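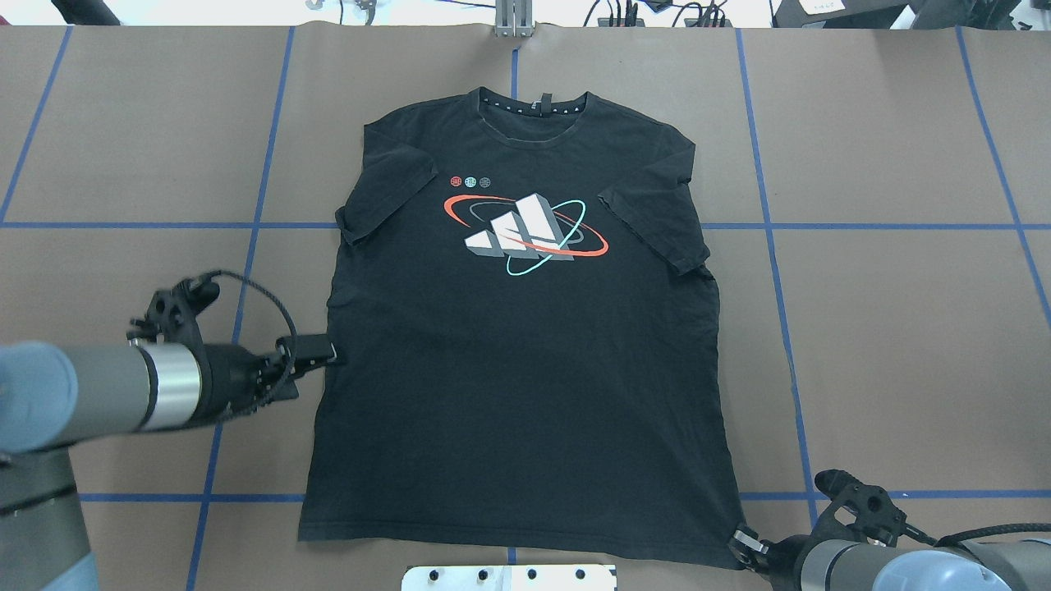
Atif Jadoon wrote to us in July that he had called the police desk in Sterkcombe three times about his stolen bicycle, and each time he was told something different about what he should do next. His questions, and others which arrive to us often, are answered on this page.

Police and safety > Reporting a theft > Frequently asked questions

My bicycle was stolen. Should I call the emergency number?
Only if the theft is happening now, or if somebody is in danger. If you come back and the bicycle is already gone, please use the online form or visit the desk in Gentile Street. The desk is open until 19:00 on working days. On Saturday it is closed.

What do I need for the report?
The frame number is the most useful thing. You find it usually under the pedals, or on the receipt from the shop. If you do not have it, make the report anyway and write the colour, the make and any damage which you remember. You can add the frame number later with the same reference.

How long do I wait for a reference number?
With the online form you receive it by e-mail within 2 working days. At the desk you receive it immediately, on paper. Please keep this paper, as your insurer will ask for it.

Will an officer come to my house?
For a bicycle taken from the street, normally not. For a bicycle taken from a locked shed, a cellar or a hallway, yes, because this is recorded as a burglary. Please do not clean or repair the door before the visit.

I see my bicycle for sale on the internet. Can I go and take it back?
Please do not meet the seller alone. Save the advertisement with the name of the seller and send it to us with your reference number. Last year over 20 bicycles were returned in Sterkcombe after the owner had sent us an advertisement.

My bicycle was in the Karneo register. Must I still report?
Yes. Karneo is a private register and it does not inform the police. You should mark the bicycle as stolen there also, so that a shop can see it.

Where are found bicycles kept?
In the store at Plestavell, behind the bus depot. You can visit only with an appointment. Bring an identity document and your reference. After 19 weeks a bicycle which has no known owner may be sold.

Can I report for another person?
Yes, if you have their written permission. For a child, a parent can do it without any letter.

Related pages
Marking your bicycle: dates in Plestavell
Burglary: what to do in the first hour
Lost property and how to claim it
Opening hours of the Gentile Street desk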